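# About Wallner Grocery Supply

Wallner is a wholesale distributor of packaged snacks, drinks and dry groceries. We sell to independent stores, school canteens, gas stations and office kitchens in and near Nitbridge.
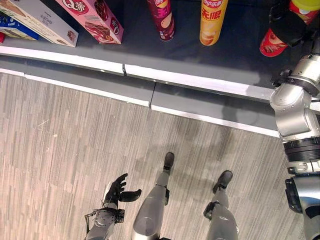
The company was started by two former route drivers who had spent years delivering bread and wanted a business with a later start time. They got the business. The first truck still left the yard before six in the morning, and most of ours still do.

Today we employ 46 people across the warehouse, the office and the road. Our general manager is Poppy Penrose, who joined as an order clerk and ran purchasing before taking over the company.

## What we carry

Most of our list is shelf-stable: crackers, cookies, chips, candy, canned goods, rice, noodles, tea, coffee and bottled drinks. We also carry imported lines for stores whose customers ask for them. Imports are ordered further ahead than domestic goods, and we publish the cutoff dates on the order form so that stores can plan for holidays.

We do not carry fresh produce, meat or dairy. Customers who need those usually buy from Endix, on the other side of the rail yard, and we are happy to line up our delivery window with theirs if your receiving door is only staffed for part of the day.

Our own label is Zestier. It covers a short range of nuts, dried fruit and seasoned crackers, packed for us under contract. Ingredient and allergen sheets for every Zestier product are available from the office.

## How ordering works

New accounts fill out a one-page application and send a copy of their resale certificate. Approval normally takes 2 business days. After that you can order by phone, by email or through the customer portal. Orders in by noon go out on the next truck for your route.

The minimum order is six cases, and they can be mixed. Stores that fall short can pick up at the warehouse counter, where there is no minimum — please call first so the order is pulled when you arrive.

Damaged or short-dated goods should be reported within two days of delivery. Keep the case label. Credits appear on your next statement.

## Service area

We run routes in Nitbridge, the river towns and the county road as far as the quarry. If you are outside that area, ask anyway. Routes change when enough stores in one direction sign up, and the quarry route was added that way.

## Working here

Open positions are posted at the warehouse counter and on the jobs page. Warehouse staff start on the day shift and are trained on the pallet jack in their first week. Drivers need a clean record and have to be comfortable with stairs, as many of the older stores receive through the basement. We take on seasonal packers ahead of December, and several of our full-time staff began that way.

## Contact

The office answers the phone on business days from seven until four. Messages left after hours are returned the next business morning. For billing questions, have your account number ready — it is printed at the top right of every invoice.

Page last updated 2021-02-19.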